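Calculer la part des femmes parmi les cadres de votre entreprise

Ce guide s'adresse aux services RH qui préparent leur premier bilan de représentation.

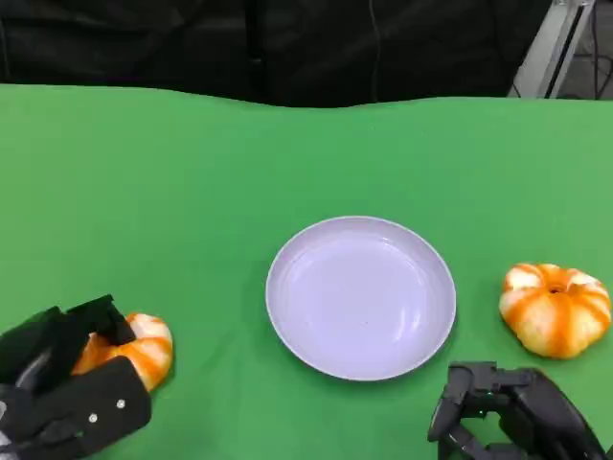

Commencez par fixer une date d'arrêté, la même pour tous les sites. Exportez ensuite l'effectif présent à cette date, intérimaires exclus. Chez Serkow, l'export compte 1 265 lignes, une par salarié.

1. Supprimez les doublons (changements de poste en cours de mois, contrats successifs).
2. Ajoutez une colonne « niveau » avec 3 valeurs : employé, encadrement, direction.
3. Créez un tableau croisé, niveau en lignes et sexe en colonnes.
4. Divisez le nombre de femmes de chaque niveau par le total du niveau.

Exemple : 8 femmes sur 32 postes de direction donnent 25 %.

Comparez ce taux à celui de l'effectif complet, puis à celui de l'année précédente. Si la grille des postes a changé entre-temps, recalculez l'ancien taux avec la nouvelle grille et signalez-le en note.

Les temps partiels comptent pour une personne. Pour les groupes de plus de 2 000 salariés, faites un tableau par filiale avant de consolider.

Rhiannon Mathias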